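4. Gathering the Demonstrations

Before we could train anything at all, we needed people to sit down and drive the arm through ordinary household chores, again and again, until we had enough material for a policy to learn from. We had planned for this stage to be the easy part of the project, and it ended up taking most of our attention from March onward. We are going to describe it at more length than is usual, partly for readers who hope to build a similar collection and partly out of affection for the operators, whose patience is in every line of the data.

All of the demonstrations were collected in simulation, in a set of furnished rooms that we call Grusska. The rooms are drawn and simulated by Hakim, our in-house engine, and the finished collection goes by the name Felovard. We keep the names apart in what follows, and we ask the reader to do the same, as a change to Grusska (moving a cabinet, say) does not alter demonstrations that are already in Felovard. They keep a copy of the room as it was when the operator worked in it.

4.1 Operators and Sessions

Our operators came from the Reltura teleoperation group, and they had a wide range of experience. A few had driven real arms for years, while others had never touched a controller outside of a video game. We gave everybody the same introduction, which consisted of a short talk, a free-play period in an uncluttered room, and then a handful of practice chores that we did not keep. We had expected the old hands to be much faster, and for the first session they were. By the second week the difference was small enough that we stopped sorting operators by experience when we handed out chores.

A session began with the operator choosing a room and reading a one-line instruction such as "move the cup to the counter" or "clear the table." We wrote these instructions in the plainest words we could find, and we let the operators rewrite any they found confusing. Several of the rewrites were a good deal better than our originals and have been kept in Felovard as alternative wordings. The operator then drove the arm freely, with no time limit, and pressed a key on finishing. A second key marked the attempt as one the operator was unhappy with. We found this second key wonderfully useful, and we would urge anyone building a collection of this kind to include one.
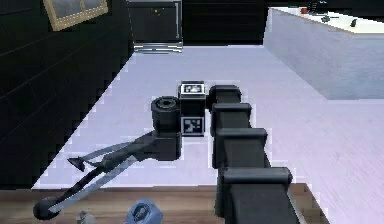 The controller itself maps hand motion to gripper motion at a fixed scale. We tried a variable scale in our pilot sessions, so that small, careful movements near an object could be made with large, comfortable movements of the hand. The operators liked it very much for an hour or so and then began to lose track of which scale they were in. The resulting paths had odd jumps at the moment of switching, and the learner copied those jumps faithfully. We went back to the fixed scale, and we added a clutch pedal so that an operator could lift a tired hand and put it back down somewhere more comfortable without moving the arm.

We also asked operators to talk aloud while they worked, if they felt like it. Most did. The speech was not used in training, but we listened to a good deal of it, and it changed our minds about where the hard parts of a chore are. We had assumed that closing the fingers on an object was the delicate moment. What we heard was mostly about the moments before, when the operator was trying to decide whether the arm would clear the edge of a table or a counter on the way over. Many of the long pauses in the data fall exactly there. We had been planning to trim pauses out, and after listening we decided to leave them in and mark them instead.

4.2 What Each Demonstration Contains

A Felovard demonstration stores the rendered images, the joint positions of the arm, the opening of the gripper, the commands sent by the operator, and the instruction text. It also stores the random seed and the room file, so that any demonstration can be played back in Hakim and rendered again from a new viewpoint. We leaned on this ability heavily. Our first camera placements were too high, and being able to move them afterward without troubling the operators again saved the whole collection.

Lighting was drawn at random within limits at the start of each demonstration. We set these limits generously, wanting the learner to meet dim corners as well as bright worktops, and we did not tune them room by room. Some combinations came out darker than we would have picked by hand. We looked through a good number of them and decided to keep the dark ones in, on the grounds that a household robot will certainly be asked to work in the evening with one lamp on.

Object placement was random too, within areas we painted onto the furniture. The painting was slow work. An area that is too large lets a cup appear halfway off a table, and one that is too small teaches the learner that cups live in exactly one spot. We settled on areas that stop a little short of every edge, and then let a physics step of 3 seconds run before the operator took over, so that anything placed badly would fall or roll and be caught by an automatic check.

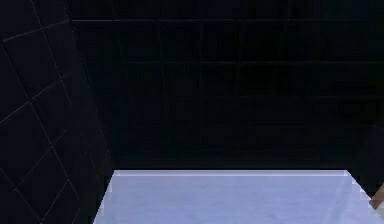 The question of how many images with nothing to pick up should go into training gave us more trouble than any other choice in this section. Our first filter threw out every image in which no listed object could be seen, and it seemed like common sense at the time. The policy trained on what remained was confident in a way we did not enjoy watching, and would reach toward patches of reflection or shadow as if something had to be there. We then put those images back. A stretch of bare, pale surface between nearly black tiled walls, with only the end of something brown coming in from the right, is a perfectly good thing for a learner to see, and the sensible action for such a view is often to keep looking. With these images restored, the reaching at shadows became rare enough that we had to go hunting for cases of it.

We did keep one part of the old filter. If an image and the several before it were the same down to the last pixel, and the operator's commands were all zero, we kept only the first of them. Runs of this kind came mostly from operators answering a question from across the room, and they carried nothing that the marked pauses did not already give us.

4.3 Review and Removal

Operators submitted 2983 demonstrations in all. Each was played back at double speed by a reviewer who had not recorded it, and the reviewer answered two plain questions: was the chore finished, and would you be comfortable if the robot did it this way in your own kitchen? The second question sounds soft, and we were teased for it a little, but it caught a great many things that the first one missed. Cups were pushed along the counter with the side of a finger, or let go a hand's width above the table, or carried over the floor at a speed that made the reviewer wince.

Of the submitted demonstrations, 305 were taken out of the main training set. We did not delete them. They live in a separate part of Felovard with the reviewer's answers attached, and we have found them handy for training a small model that guesses whether a demonstration is likely to be rejected. That model is not good enough to replace a reviewer, though it is quite good at deciding which demonstrations a reviewer should look at first on a busy Thursday.

When a reviewer and an operator disagreed, they sat down and watched the playback together. These talks were friendly and usually short. In several cases the operator was able to point out something the reviewer could not have known from a single viewpoint, such as a clearance that looked alarming from one side and turned out to be ample when rendered from another. After enough of these, we changed the playback tool to show more than one viewpoint by default, and disagreements dropped off.

One practical matter deserves a mention. The square tags carried on the gripper are part of the arm model and appear in the rendered images whenever that part of the arm is in view, as they do in Figure 4. We considered hiding them before training. A policy that has grown used to seeing a tag may lean on it, and we worried about what would happen on an arm without one. In the end we left the tags visible in the main set and blanked them in a copy of some 1000 demonstrations, so that the two conditions could be compared. The comparison is reported with the rest of our results.

Figure 4. Gripper in Grusska, seen from above, with the marker tag facing up between a round, wheel-like part and the ribbed finger pad. A tall pale panel stands directly ahead.
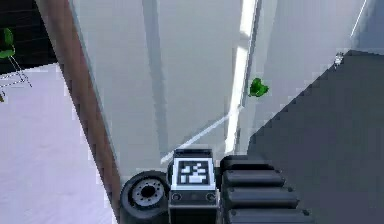
4.4 Splitting the Collection

We divided Felovard by room first and by operator second. Dividing at random would have placed demonstrations from the same session on both sides of the split, and an operator's habits are strong enough that the learner would have been tested on something it had very nearly seen before. The held-out rooms share furniture with the training rooms but not layouts, and the held-out operators recorded nothing that was used in training.

This left the training side a bit short on clearing chores, which two of the held-out operators had been especially fond of. We asked the remaining operators for an extra round of these and reviewed them in the same way as the others. They are included in the totals given in Section 4.3.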